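Wirovstead Institute of Early Education
Certificate in Early Years Practice
Unit 8: The Home Corner and Pretend Food Play
Course handout, revised July 29, 2019
Unit leader: Hajnalka Juhász
Practical sessions: Nana Antwi

Purpose of the unit

This handout accompanies the two lectures on pretend food play and should be read before the first practical session. Students are expected to bring it with them. It sets out the terms used in the unit, the way in which play materials are chosen and laid out, and the requirements for the written observation.

Pretend food play is understood here as any play in which a child prepares, serves, shares or eats food that is not real. It may take place in a furnished home corner, at a table, on a rug or outdoors. The furniture is the least important part of it. A child with a cup and something to put in the cup has enough to begin.

1. Terms

Vessel: any item that holds something else, such as a plate, bowl, cup, pan or colander.

Whole food: a toy that represents a complete item, for example a strawberry, an egg or a bun.

Part food: a toy that represents a piece or a portion, such as a slice, a chip or a segment. Part foods are often the smallest items in a set and must be checked against the age group before use.

Condiment: a bottle, jar or shaker. Condiments are listed separately in this unit because children use them differently. A strawberry is passed, hidden or eaten. A ketchup bottle is tipped, shaken and squeezed over other things, and the action can be repeated for a long time without the child losing interest.

Loose filler: pasta, buttons, conkers and similar materials. Loose filler is covered in Unit 9 and is not used in these sessions.

2. Choosing the materials

The store at Wirovstead holds 500 catalogued items of play food and tableware, most of them from the former Breltelstead nursery collection. Students may borrow from it on signature. The following points apply to every selection.

Choose vessels first. Sets bought ready-made, including the Fleltska sets used in the April sessions, tend to contain a great deal of food and very little to put it in. Where vessels are short, play often turns into sorting or into disputes over the one plate.

Include at least one vessel with holes. A colander invites questions that a bowl does not: what stays in, what falls through, what it is for. Younger children may wear it, and this should be recorded in the same way as any other use.

Provide some items in pairs. Two strawberries allow one child to give and another to receive, or one child to match. A single strawberry can only be owned.

Keep the number small. A table with two or three vessels and a handful of food is sufficient for a pair of children. Further items should be kept within the adult's reach and added only when the play has slowed.

Remove damaged pieces. Cracked plastic, peeling labels and split seams are to be reported to the store and must not be returned to the box.

3. Laying out the table

The layout should look as though play could start at any point on it. Rows of items suggest a shop or a test, and children respond accordingly. A plate with something already on it, even something unlikely, gives the child a situation to continue or to correct.

Plain surfaces are preferred. A white or pale tabletop makes small pieces easier to find at clearing up, and patterned cloths should be kept for the snack table so that the two are not confused. Pale part foods are the exception and can be difficult to see on a white surface, so they should be placed near the middle.
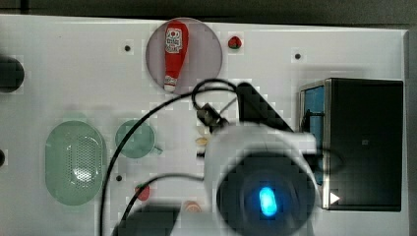

Students should leave space between items. Where vessels and food are crowded together, children reach across one another and the smaller pieces are pushed to the floor. The adult should be seated before the children arrive and should not rearrange the table once they have begun.

4. The observation

Each student will complete one written observation of 8 minutes. The notes should record what the child does with each item, in order, and any words used. Interpretation is to be written on a separate sheet.

Particular attention should be given to the following:

- the first item touched, and what is done with it
- whether condiments are used on food, on vessels or on people
- whether an item changes its identity during play, as when a cup becomes a ladle
- offers of food to another child or to the adult, and the response

An offer of food should be accepted. The adult may pretend to eat but should not praise the cooking at length, ask for the colour of each item or turn the exchange into a lesson.

5. Clearing up and hygiene

All items are washed in warm soapy water after each session and dried on the racks beside the sink. Small pieces are returned to the lidded tub. The box label must be initialled.

Reading

Kocsis, The Table and the Child, chapters 2 and 3 (library shelf 3,759). Copies are available for reference use only.

The practical lasts 60 minutes, including clearing up. Completed observations are to be handed to Nana Antwi at the end of the second session.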